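The Exit Paperwork Says More Than the Press Release

I've been laid off from a tech company twice, and both times the thing I remember best is the paperwork. The first time I got a folder. The second time I got a link that expired in 14 days, and a login that had already stopped working by the time I sat down to use it.

So when Memeo let 400 people go this month, I skipped the CEO's letter (I've read that letter, you've read that letter) and asked around for the separation agreement. A reader sent me one. It's nine pages long and the part that matters is on page six, where you promise never to say anything "disparaging, critical or otherwise unfavorable" about the company, its products, its officers or its investors. Otherwise unfavorable! You could break that one at a barbecue by telling your cousin the app is slow.

I get why companies ask. If I were running a business and handing somebody three months of pay on the way out, I'd want them to be nice about me too. But look at who's signing. It's the person who tested the billing system, or answered support tickets all night, and who knows exactly where the bodies are buried in the code. They have rent due. They're going to sign. And then the next time customers ask what went wrong with the product, the only people allowed to answer are the ones still on the payroll, who have even better reasons to keep quiet.

Ayman Najjar, who worked in support at Henare until May and signed something similar, told me he reads his agreement over before he posts anything online, including restaurant reviews. He was kidding about the restaurants. I think.
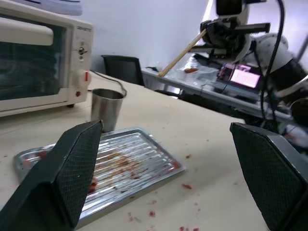
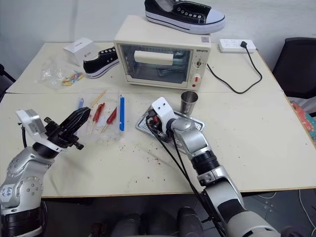
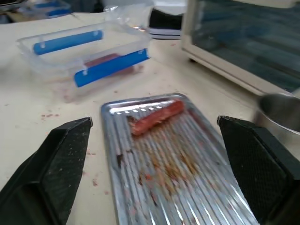 OPINION: WORK AND TECH

Now, the defense I hear most is that these clauses never get enforced. A founder said this to me over coffee like it was a comfort. Fine, then take them out! If it costs you nothing to drop a paragraph you never use, drop it. What the paragraph does, of course, is sit there. It works on people at eleven at night when they're deciding whether to answer a reporter's email, and no lawyer ever has to lift a finger.

Lornel is the one I keep coming back to. Their layoffs were smaller and a lot messier, and for a couple of weeks everybody online was furious with them. But their agreement runs two pages. It says don't take the customer list, don't share trade secrets, give back your laptop, and here's your money. People who left said some rough things in public, and some of those things were fair, and the company fixed a couple of them. I know one person who went back. I don't know anyone who has gone back to Memeo, though I admit I haven't asked all 400.

Then there's Luditier, with roughly 2,000 employees and a policy of making every single one sign the quiet clause on the way in, on day one, in the same stack as the dental forms. That bothers me more than the exit version. At least on your way out you know what you'd be keeping quiet about.

I'm not asking for anything wild. Keep the trade secrets part. Keep the part about not making stuff up, which the law mostly covers anyway. Just let people say what their job was like and whether they thought the product was any good, in plain words, under their own names, and give them more than a long weekend to read what they're signing. And if you're the one holding the pen right now, ask them to strike the paragraph. I did the second time. The HR person said she'd have to check, and called me back 20 minutes later, and it was gone. She sounded kind of relieved, too.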